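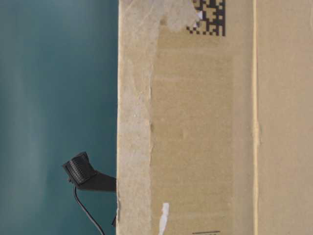
Marit Engström pidió que, antes de entrar en el orden del día, constara en acta que el envío de marzo había salido mejor de lo que todos temíamos, y que le parecía una descortesía empezar otra vez por las quejas cuando había tanta gente a la que dar las gracias. Se acordó por asentimiento, con algún aplauso, y con mucho gusto se recoge aquí.

ACTA DE LA REUNIÓN ORDINARIA
Cooperativa de consumo Bako
Lugar: local de Eltham, sala grande
Hora de inicio: 18.30

1. Lectura del acta anterior

Se leyó entera, a petición de varios socios que no pudieron venir la otra vez, y se aprobó con dos correcciones. En el punto sobre las legumbres decía «lentejas» donde debía decir «garbanzos», y en el de horarios se había quedado fuera la propuesta de abrir también a mediodía, que seguía en pie y que se trata más abajo. Quien redacta pide disculpas por ambas cosas, sobre todo por los garbanzos, que dieron lugar a más de una llamada.

2. Cajas de ida y vuelta

Es el asunto que más tiempo nos llevó, y quizá convenga contarlo con calma para los que no estuvieron. Como se recordará, desde el otoño pedimos a cada casa que devuelva la caja de cartón del pedido, plegada y sin restos, para darle al menos una segunda vuelta. En el último reparto salieron 262 cajas y han regresado 261. La noticia se recibió con verdadera alegría -- hubo quien propuso escribir una carta cariñosa a la caja que falta -- y se leyó el resumen que había preparado el turno de almacén.

No todas vuelven en condiciones, claro está. Las hay que llegan con humedad en la base, y esas van directamente al contenedor del cartón, porque ya tuvimos un disgusto con unos tarros de miel y no queremos otro. Las que solo traen rozaduras en los cantos o restos de etiqueta se aceptan sin más. Se recuerda a todas las casas que no hace falta arrancar las etiquetas viejas: basta con tachar la dirección con rotulador grueso y pegar la nueva encima. 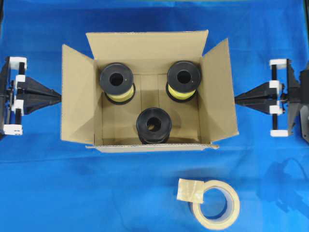

También se habló de la cinta, que parece cosa menor y al final ocupó un buen rato. Hay quien cierra las cajas con cinta de papel, hay quien usa la transparente de toda la vida, y en el turno de la tarde se ha llegado a encontrar una caja atada con cordel de cocina, muy bien atada, por cierto. El centro de reciclaje nos ha pedido que evitemos el plástico en lo posible. Se acuerda comprar solo cinta de papel en adelante y gastar primero la que queda en el armario, de la clase que sea, que tirarla nueva sería una tontería.

Se planteó si merecía la pena pasar a cajas rígidas retornables. Getevix nos ha enviado un presupuesto para 341, una por cada casa socia, con una tapa que encaja y que a todos nos pareció muy bonita. El inconveniente es dónde guardarlas, porque no se pliegan y el local de Eltham es el que es. Quedó sobre la mesa hasta la próxima reunión. Mientras tanto, se pedirá a Getevix que nos preste tres para ver cómo se apilan en la trastienda y si caben por la puerta estrecha, la del patio.

3. Reparto a domicilio

El contrato con Transportes Bhuiyan vence antes del verano y hay que decidir si se renueva. La impresión general es buena. Los conductores son puntuales, llaman al timbre y esperan, y más de una persona mayor nos ha dicho que el rato de charla en la puerta le alegra la mañana. La tarifa sube un poco y nos piden que los bultos no lleguen demasiado cargados. Hubo un debate largo y amable sobre las patatas, que son siempre las que hacen peso, y se convino en que los pedidos grandes se repartan en dos cajas, aunque gastemos más cartón.

Se aprueba la renovación por un año, con tres abstenciones. Queda pendiente hablar con Bhuiyan de la recogida de cajas vacías en el mismo viaje, que ahora se hace de palabra y depende de la buena voluntad de quien conduce. 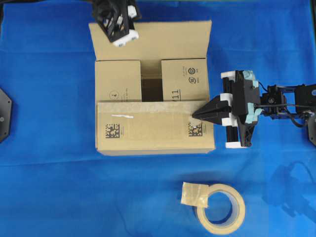

Caja de cartón abierta y rollo de cinta, sobre tela azul.

4. Horario de mediodía

Se retomó la propuesta que se había perdido en el acta anterior. Abrir de 13.30 a 15.00 vendría muy bien a quienes trabajan por el barrio, pero obliga a cubrir otro turno y ya vamos justos de manos. Después de darle muchas vueltas se acordó probarlo durante un mes, con una hoja de apuntarse junto a la báscula. Si al cabo del mes la hoja sigue medio vacía, se deja, sin reproches para nadie, y se vuelve a pensar después de las vacaciones.

5. Productos nuevos

Se admiten el queso curado de oveja y el jabón en escamas a granel. El aceite de la almazara pequeña se queda fuera por ahora, a la espera de que nos manden la garrafa de muestra que prometieron en febrero. Se dio lectura a una nota muy simpática de una socia que reclama la vuelta de las galletas de anís. Se le contestará que estamos en ello, que el obrador ha cambiado de manos y que todavía no cogen el teléfono.

6. Ruegos y preguntas

Se pide que los carritos se dejen bajo el porche y no en el pasillo, y que quien salga el último compruebe la cámara de la verdura, cuya puerta sigue sin cerrar del todo si no se le da un empujoncito -- con cariño -- por la parte de abajo. 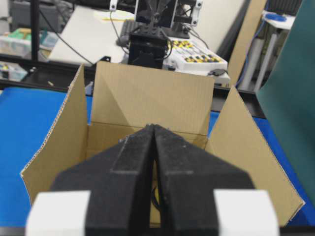 Una persona de las últimas filas preguntó si las cajas que ya no sirven para el reparto se podían llevar a casa, que ella las quiere para acolchar el huerto y que el cartón sin tintas le va de maravilla entre las calabazas. Se le dijo que sí, por supuesto, y que las de desecho se dejarán desde ahora junto a la salida del patio para quien las necesite. A raíz de esto se ofreció a contar cómo lo hace, y se le buscará un hueco en la merienda de primavera.

Sin más asuntos que tratar, se levanta la sesión a las 20.50. El bizcocho que sobró está en la cocina del local, tapado con un paño.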